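Filed under: Baking and Desserts > Regional Recipes > Steamed and Set Puddings

Substituting evaporated milk in the Parkus custard

Stellholm_Kitchen
29 January 2018

Members are invited to comment on a proposed change to the recipe for baked coconut custard held in the regional section. The recipe as it stands calls for whole milk and coconut milk in equal parts. Several readers have reported that the custard separates in the oven, leaving a thin layer of liquid at the bottom of the dish. I have prepared it with evaporated milk in place of the whole milk and obtained a firmer set on each occasion. I therefore propose that the recipe be amended, and that the oven temperature be left as it is.

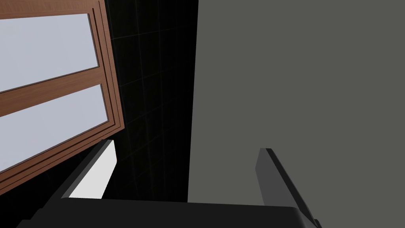 The sugar should also be reduced if the change is accepted, as evaporated milk is noticeably sweeter once baked. I would suggest removing two level tablespoons. The nutmeg need not be altered.

plandale2234

I must register an objection. The recipe was submitted under the heading of traditional dishes, and the version given to me by relatives in Lagos uses fresh milk only. In my experience the separation described is caused by too much heat and has little to do with the milk. The dish should stand in a tray of hot water, and the water should come halfway up the side. The present instructions mention the tray but do not say how much water is required. That is the point which ought to be corrected.

Stellholm_Kitchen

The water bath was used in all of my trials, filled to the depth you describe. I accept that the wording is incomplete and would support an addition to it. I do not accept that it accounts for the whole of the difficulty. Coconut milk varies a good deal from one tin to the next, and the thinner sorts will not hold with fresh milk whatever precautions are taken.

quiet_whisk

May I ask what quantity of eggs is being used? The recipe states 5, with no indication of size. Small eggs would give a weak custard with either kind of milk.

Stellholm_Kitchen

Large eggs, beaten lightly and passed through a sieve. The size ought to be stated and I am grateful for the correction.
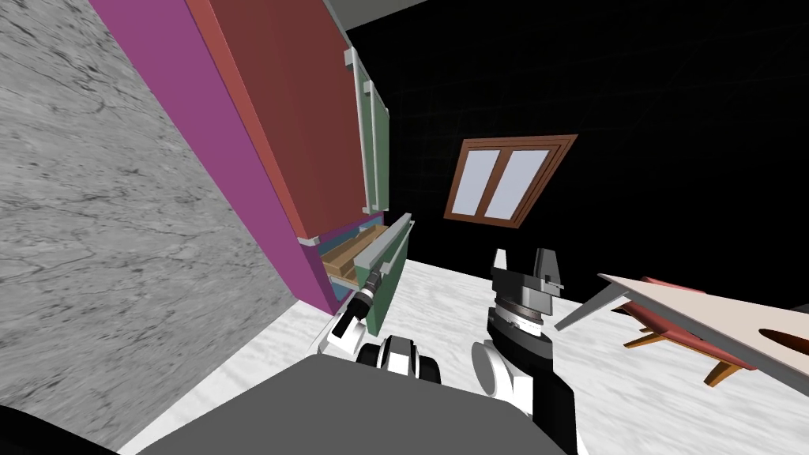

I should add that the mixture was left to stand before baking so that the froth could settle. Where this step is omitted the surface comes out pitted, although the flavour does not suffer.

parkus_puddings

As the member who first posted the recipe, I would prefer that the original text be kept and the evaporated milk version be given below it as a variation. Readers who have used the page for years should not find it altered without notice. I have no objection to a clearer line on the water bath, nor to the size of the eggs being given.

With regard to the coconut milk, I have always used 200 ml of the thick part from the top of an unshaken tin. I see that this was never written down - the fault is mine. It may well explain the difference in results.

plandale2234

That would be acceptable to me, provided the variation is plainly labelled as such. I remain of the view that a custard made with tinned milk is a different dish and should not carry the same name.

quiet_whisk

The name seems a minor matter. Condensed milk is used in a great many custards of this kind and they are called custards all the same.

plandale2234

Condensed milk and evaporated milk are not the same product, and the recipe under discussion contains neither.

Stellholm_Kitchen

I am content to proceed as parkus_puddings suggests. The revised text will read: thick coconut milk, taken from the top of the tin; large eggs; hot water to half the depth of the dish. The variation will follow under its own heading, with the reduced sugar. Comments on the wording may be left in this thread before the page is updated.

parkus_puddings

Agreed. Please also retain the note on cooling. The custard must be brought to room temperature before it is chilled, and 2 hours in the refrigerator is the least I would allow before turning it out.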